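最近迷上了一件很小的事:给家里的东西换颜色。准确点说,是换成黑色和灰白色,再留一点点红。

起因是一月份搬家。旧房子住了5年,东西越攒越杂,搬出来的时候一共装了23个箱子,拆开一看,花花绿绿什么都有:橙色的削皮刀、荧光绿的插线板、送的紫色马克杯、不知道哪年买的蓝格子桌布。每一样单看都还行,摆到一起就吵得不得了!我坐在地板上看了半天,突然特别想让它们安静下来。

于是给谢凌云(Lingyun Xie)打电话。她学染织出身,后来做室内配色,我认识的人里数她对颜色最敏感。她没急着给建议,先问我每天早上睁开眼第一样看到的东西是什么。我说是衣柜门。她说那就从衣柜门开始,别的先不要动。

## 先刷一扇门

衣柜门原来是那种发黄的米色。我去店里挑漆,站在色卡墙前面彻底傻了,光是“白”就有一整面!暖的、冷的、带绿的、带粉的,名字一个比一个玄。我拿了五张小卡回家,贴在门上,早中晚各看一次。这一步真的太好玩了,推荐所有要刷墙的朋友都试试:早上看着干干净净的一块,到了傍晚开灯以后居然泛粉,另一块白天平平无奇,晚上反而温柔得不行。

最后选的是一种偏灰的白,色号里有个848,我就一直叫它“八四八”。刷了两遍,中间隔一夜。第一遍刷完丑得我想哭,深一块浅一块的,第二遍上去立刻就平了。刷子别贪大,边角用小号的,美纹纸要趁漆没干透的时候撕,慢慢斜着撕。

刷完那天晚上我在卧室里待到很晚,什么也没干,就看门。

## 黑色比我想的难多了

白的搞定以后我信心爆棚,觉得黑色还不简单吗,黑就是黑。结果完全不是这么回事。

我买了一盏黑台灯,一个黑书立,一把黑椅子,放在一起像三个互不相识的人。台灯的黑发蓝,书立的黑发棕,椅子又亮得能照出人影。凌云来家里吃饭时看了一眼就笑,她说你挑黑色的时候只看了颜色,没看表面。哑光的黑会把光吃进去,边缘是软的;亮面的黑会把周围的东西全映进来,看着反而花,角度一变就多一道亮痕。两种可以放一起,但最好让一个当主角。 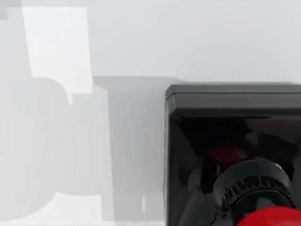
*灰白底上的黑:上沿哑光,下面亮面,中间还透着一点暗红。*

她走了以后我就开始满屋子找黑色看,看锅盖,看雨伞柄,看电视关机以后的屏幕,看自己那双穿了很多年的皮鞋。越看越上瘾!原来家里藏着这么多种黑。雨伞柄是最吸光的那种,几乎看不出形状;皮鞋最有意思,鞋头亮,鞋帮哑,折痕里又是另一种,一只鞋上就能找出好几个层次。

后来我把亮面的椅子挪到了阳台门边,那里本来就有反光,它待着很自然。台灯和书立留在书桌上,中间隔了一摞书,彼此看不太见,也就不打架了。一分钱没花,光靠挪位置,房间就顺眼了一大截。

## 那一点红

再说红色。我本来打算彻底不要的,全屋黑白灰,多清爽。可是住了一阵子总觉得哪里闷,尤其是阴天,回到家像走进了一张没冲洗好的老照片。

正好收到 Agnes Sjöberg 从瑞典寄来的一条小毯子,她自己织的,深红,偏暗,像放久了的酸樱桃汁。我随手搭在沙发背上,只露出巴掌宽的一条。哇,整个客厅一下就醒了!

我高兴得立刻跑去网上又买了红靠垫、红托盘、红花瓶,摆出来以后……嗯,像要办喜事。第二天退掉了两件,花瓶舍不得,塞进书架深处,前面挡着几本书,从沙发那边看过去只能瞥见一小块。结果这个位置反倒是我现在全家最喜欢的地方。红色藏在暗处会变得很沉,亮度下来了,人得走近一点才注意到它,每次路过都想伸头看一眼。

凌云说她们做方案的时候也这样,强烈的颜色先往角落里放,不够再往外挪,顺序反过来就很难收住。我把这句话写在便签上贴冰箱了(便签是黄的,请忽略)。

## 几个零碎的心得

插线板这类东西别急着换,套个收线盒就行。我的荧光绿插线板现在还健在,只是住进了盒子里。

木头颜色不用算进配色里。我一开始连地板都看不顺眼,后来发现灰白和木色怎么配都舒服,白紧张了一场。

书脊是最难管的。有人把书反着放,书口朝外,好看是好看,可是找书要疯。我试了一晚上就全翻回来了。书嘛,花一点就花一点。

灯泡的色温一定要先定下来再挑漆!我就是顺序搞反了,客厅换了暖光以后,原来看中的灰整个偏黄,又跑了一趟店里重新拿卡。

下一个目标是厨房。那把橙色削皮刀我犹豫了很久,它实在太好用了,刀刃到现在还利得很,换成黑的未必有这个手感。目前的打算是给它找个抽屉住。柜门想试试比“八四八”再深一档的灰,色卡已经贴上去了,等哪天出大太阳再看一轮。

有刷过厨房柜门的朋友,求告诉我油烟机旁边那块用什么漆,我怕擦几次就花了。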